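Home | Projects | Teams | Reports | Contact

Sorting Jewelry by Hand, Slowly: Niduvard Team Report

Last updated 26/10/2021

1. What we set out to do

Our project, Niduvard, was supposed to teach a policy to pick up small, annoying objects and put them in a tray. We chose bracelets. In the September proposal we called them "deformable articulated items of moderate difficulty," a phrase written before any of us had tried to lift one with a pair of stiff fingers.

The plan was to collect demonstrations with 2 hand-held grippers, one per hand, each with its own camera. No arm is needed at this stage. A person does the task, the cameras record it, and the learning system gets to imitate someone who is also not very good at it.

2. Collection

We recorded at the Sketcombe site, in a living room, on the carpet. The lab bench would have been easier on the knees, but our advisor wanted data from a place where people live, and the carpet turned out to matter. Beads sink into it a little, so the fingers have to press down before they close. Demonstrators who skipped the press got a fine recording of a gripper closing on air.

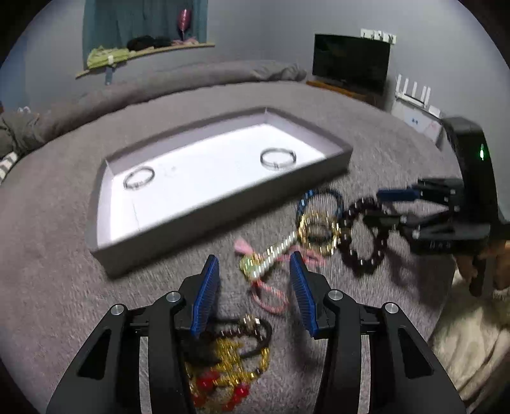 Figure 1. Left-gripper view during a bracelet episode. Two silver bangles are in the tray; the beaded pieces are still on the carpet.

Each episode began with the jewelry dropped in a heap and ended when the demonstrator said "done" or something less printable. We kept 2,435 episodes. Another 491 were thrown out, mostly for lost tracking or for a bracelet that left the workspace at speed.

Bangles were the easy class. They are rigid, they hold their shape, and everyone went for them first, which gave us a dataset with a strong opinion about what order to do things in. Halfway through we added a rule that the first pick be drawn from a shuffled list. The tangled strands were the hard class. Grab one and its friends come along — we labeled these "multi-pick" and argued for a week over whether they counted as failures. They do now.

3. Problems

Fast wrist motion blurs the view. We asked people to slow down, and they did for the first 30 episodes of any session.

The labeling tool, Rennie, was written by us and behaves like it. It loses the last tag if you close the window too soon. We relabeled one full batch before finding this out.

4. Next

Training runs start on the Plosden cluster once our queue slot comes up. We also want more episodes with tassels and charms, which snag on everything and are badly underrepresented.

Shares: 2 | Comments: 0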